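Gripper zero drifts on one arm of a two-arm tabletop cell

Erasto Wanyama
Posted 18 August 2024

Setup: two small arms on a shared mounting rail, run from one Skeltora controller. The task is picking wooden alphabet blocks off a wooden tabletop. The left gripper loses its zero. After 80 cycles the jaws stop 2 mm short of fully closed, and small blocks slip out on the lift. The right gripper runs the same program and holds its zero all day. I swapped the jaw pads side to side and the fault stayed with the left arm. Re-homing clears it until the next batch. Firmware is the same on both. What should I check before I order a new gripper motor?

Huguette Pruvost

Check the cable before the motor. If the loop over the forearm is too short, it pulls on the gripper connector each time the wrist rolls, and the encoder drops counts. The drift is then proportional to the number of wrist rolls, which matches what you describe.

Power down, move the wrist by hand through its full range and watch the connector. It should not shift in its socket at either limit. If it does, release the tie nearest the elbow, feed slack forward and fasten it again with the wrist at its far limit. Do not tie the cable across the elbow joint itself.

Then home the gripper with the jaws empty, run 16 cycles and read the closed position from the log. Repeat with the wrist locked. If only the first run drifts, the cable is your fault.

Leopold Rainer

Had this on a Doker arm. New motor fixed it.

Clémence Deschamps

Huguette's test is the right one. Two additions. Check the rail fittings first: a loose base moves the whole arm, and the symptom at a block looks much like a gripper error. Also read the closed position at the jaws with a feeler gauge, not only from the log, which repeats whatever the encoder believes. My left arm after rerouting, green light on beside the right wrist: 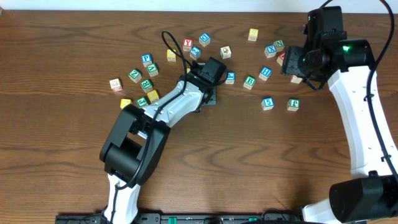 Erasto Wanyama wrote back that the connector did shift at the far limit, and asked whether the socket should be replaced or if more slack in the cable would be enough.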